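Ticket 714: Pukura success rate drops when the demo set gets bigger
Status: open, then closed, then open
Component: training / hand-held demos
Opened by: Rutilio Nava
Date opened: 11/05/2019

Summary: We taught the Pukura policy to pick up a cup and put it on a saucer from 200 hand-held demonstrations. It did well. We then added a second batch, on the theory that more is better, and it got worse. I have been told by two people that this is interesting. I would like it to be less interesting.

Steps to reproduce: Train on batch A alone. Run the cup task. Feel pleased. Train on A plus B with the same settings and the same seed. Run the cup task again. The fingers now close early, a little above the rim, with great confidence.

Expected: same or better.
Actual: see above.

What I tried first

Restarted everything. No change, but it's tradition.

Retrained with 3 other seeds. All of them close early, so I can't blame luck.

Swapped the order of the batches in the loader. No change. I knew it wouldn't matter and did it anyway so that I wouldn't be asked.

Turned off the color jitter. The policy got slightly worse at everything, including things it hadn't been doing.

What I tried second

Trained on batch B alone, which I should have done before any of the above. B alone closes early every time. So the bad habit lives in B and A is just being outvoted. The loss curve for B is beautiful, by the way. If we ever publish a paper made up only of loss curves, we're set.

Replayed the B trajectories with the finger width plotted against the pose. In A, the fingers start to close once the hand has stopped coming down. In B they start while it's still on its way. The people holding the grippers are not in that much of a hurry, I've met them.

The obvious suspect was the marker tracking, so I went back to the recording area and looked at the setup with both hand-held grippers up, since the marker cube on the second one is what we use to line up the two streams.

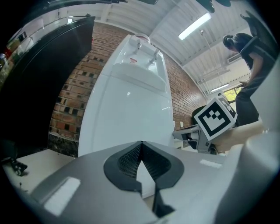 Anayeli Figueroa: Before you redo the marker calibration, check the clock offset. Batch B went through the new Clisine sync step and A didn't. If the width stream is stamped on arrival and the pose stream is stamped on capture, you'll get fingers that look early or late with nothing wrong in the tracking at all. We had the same thing on Ruawai in January and I lost a good part of the month to the calibration board.

I had already redone the marker calibration when I read this. It was fine. It is now fine twice.

Clock offset, then. I took 4 episodes from each batch and lined up the finger width against the moment the fingertips visibly stop moving in the video. In A the two agree. In B the width runs ahead of the picture by the same amount in every episode, which is the nicest thing a bug has done for me this year. A constant offset can be subtracted. A drifting one means writing to Clernodo and waiting.

Fix: shifted the B width stream back by the measured offset and rebuilt the set. Retrained on A plus B. Fingers close where the cup is. Success is back above what A gave alone, so more really was better, once the more was telling the truth about what time it was.

Closed.

Reopened by Anayeli Figueroa: The shift is hard-coded in the loader. Batch C will come through the same sync step and nothing says its offset will match. Also your comment next to the constant reads "magic, do not touch."

Fair. Moved the offset into the batch metadata and added a check at import: each session now has to start with three quick open-and-close motions in view of the camera, and the importer compares the video with the width stream. If they disagree by more than one video frame, the session is refused with an error message. The first draft of the message was rude and has been replaced.

The comment is gone too.

Still to do:
Run the check over batch A properly. I have looked at 4 episodes and declared the rest innocent.
Ask Clisine whether stamping on arrival is a setting or a belief.
Rerun the ablation table. Every row that used B is wrong, including the row we liked.
Find out whether the policy trained on bad timing did better on the tall cup, as the log claims. If it did, I don't want to know until the rest is finished.

Leaving this open until the table is done. Assigned to me, apparently by me.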